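Sweep Task Faults: Your Questions

We get a lot of mail about the Jimlow sweep task, and most of it is about the fault we hit one Sunday at the Woltdale bench. Keep the questions coming, we love them!

What went wrong?
The dustpan twisted in the grip. When the brush pushed a piece against the lip, the handle rolled a little between the fingers, the lip lifted and the piece went underneath. We logged 232 sweeps before the review and 13 of them had this fault.

Was anyone hurt?
No. One person got a light pinch on a fingertip while freeing the handle, and that was enough for us to rewrite the hand rules.

Why didn't the software catch it?
It was only checking that the fingers had closed on something. A twisted handle still counts as held, so Benavides (our logging tool) marked every one of those sweeps as good. Finding that out was a great bit of detective work - we had to go back through the video one sweep at a time.

What does the task look like from the gripper?

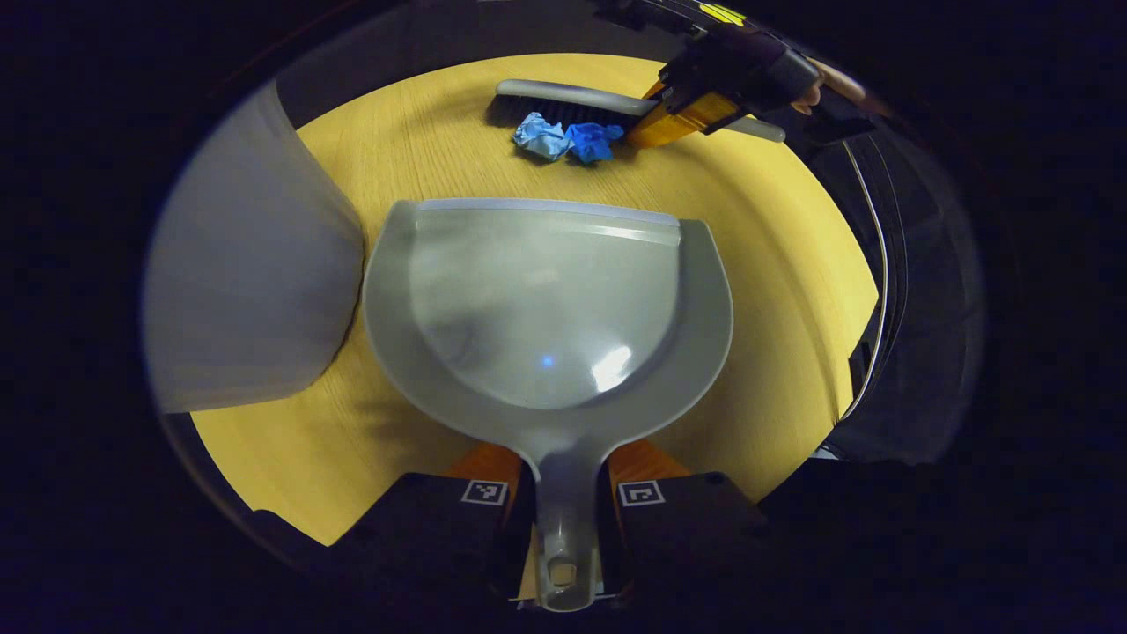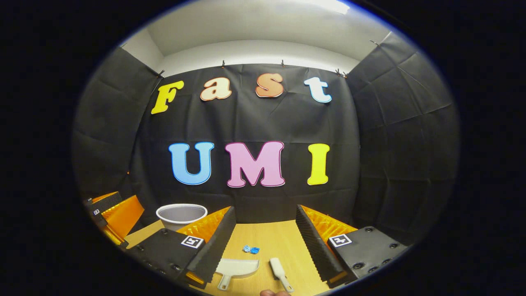

Views from a hand-held gripper on the sweep task, each with the blue pieces, dustpan and brush.

Does the lip have to sit flat on the table?
Yes, for the whole push. Even a small gap is enough for a crumpled piece to catch or slide under.

What changed?
The Jarley update compares the angle of the pan at the start and end of each push and flags any twist. We also grip lower on the stem now, and we stop after every 20 sweeps to look over the finger pads. It's a simple fix and we're really happy with it!

What should I do if my pan slips?
Stop the sweep, open the fingers all the way, and only then reach for the handle. Keep your other hand clear of the pads. If it happens 2 times in a row, save the log and send it to us before you start again.

Can I use old recordings?
You can, but run them through the Jarley check first. It takes a while on long sessions, so start it before lunch.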